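Speaker notes – "The Table After the Meeting"
Talk for the new office helpers at Rovstead, January

Start slowly. Tell them I wash no dishes in this talk, I speak only about the table.

Every shared table collects small things. Say my rule: take first the thing that makes the others dirty. For me it is almost always the paper tissue.

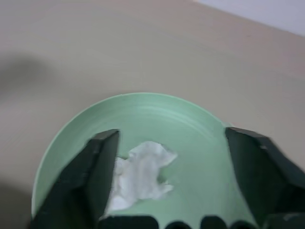 Tissue on the green plate. The paper goes first, then the plate.

Ask who would carry plate and tissue together to the sink. Wait for hands. Then tell the story of the blocked drain at Escombe – the plumber asked 285 and we had to pay it.

Next point, pens. A pen has its home in a cup, but please look which cup.

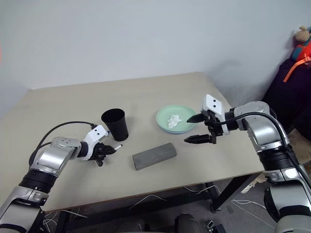
If the cup is for drinking, the pen does not go in it. Kieran Phelan disagrees with me, he may say so after the break. Our pens live in the drawer by the door.

Last point is the big gray block. People move it to the side and wipe half of the table. Lift it, wipe, then decide where it should stay.

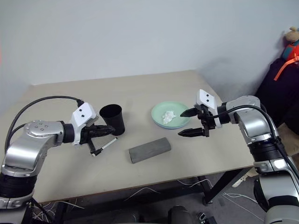

Questions and time

Keep 29 minutes for the full talk. If late, skip the drain story.

Comments

Muireann: Thank you, the pen rule is now on our wall.

Gebhard Berchtold: What about bags and soft toys? In our room they stay for weeks.

Tadhg: I am with Kieran on the cups.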